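Storing Sewing Patterns So People Can Find Them Again
Textiles elective, project report, Flemthorpe College

I picked this topic because our pattern cupboard was driving me up the wall. If you've ever gone looking for a size 12 skirt and pulled out half a pair of pyjamas, you'll know the feeling. My plan was to sort the lot, try a couple of ways of storing them and see which one my classmates would put up with.

There were 183 patterns in the cupboard when I started in August. Of those, 29 had pieces missing, mostly facings and pocket bags (why is it always the pocket bags?). I put those in their own tub with a note of what was gone, so anyone handy with a ruler could draft the missing bit.

For the first trial I folded everything back into its envelope, which took ages and made me quite cross. Tissue never goes back the way it came out! The fold lines also throw the pieces out of shape, and ironing old tissue is a nervy business even on a low setting with no steam. For the second trial I traced the 48 most borrowed patterns onto heavier paper, punched a hole in each piece and hung the sets on hooks along the Timesmont Room wall.

People loved the hooks. They could see the shapes straight away and didn't need to unfold anything. The downside was space — a full coat pattern is a big, heavy thing and it swings about every time the door opens.
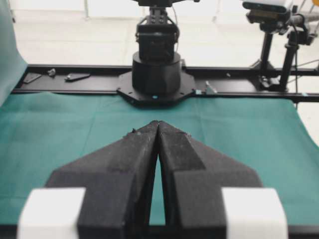
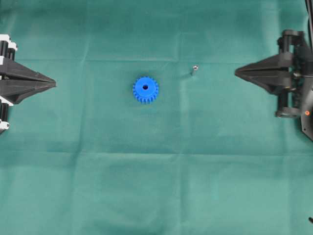
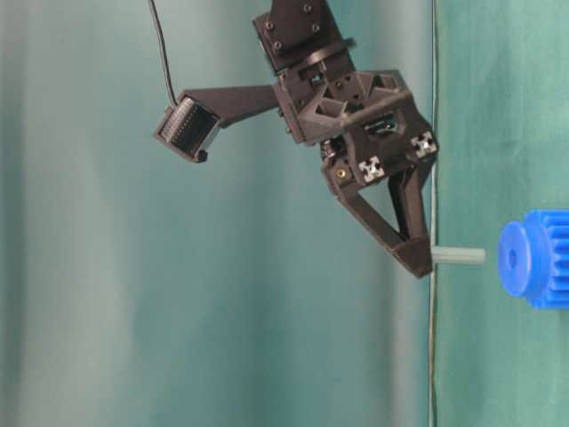 Fabric has the same trouble as tissue, so I did a smaller side test on how cloth is stored between classes. Lengths folded into squares came out with creases that got in the way when we laid out pieces on the grain. The green cloth with the blue gear lying on it has those creases running both ways, and you can see how they divide it into panels. Rolling a length onto a cardboard tube worked much better for us, though tubes are awkward on a shallow shelf.

My labels changed three times. I started with colours, but no one could remember whether yellow meant tops or kids' wear. I ended up with a plain code, garment first and then size, written on the front in marker and again on every traced piece.

If I did this again I'd start tracing earlier and ask for a rail instead of hooks. I'd also like to try the envelopes with the pieces rolled inside a bigger sleeve, because I ran out of time for that one. The tub of incomplete patterns is still on the bottom shelf, next to the interfacing.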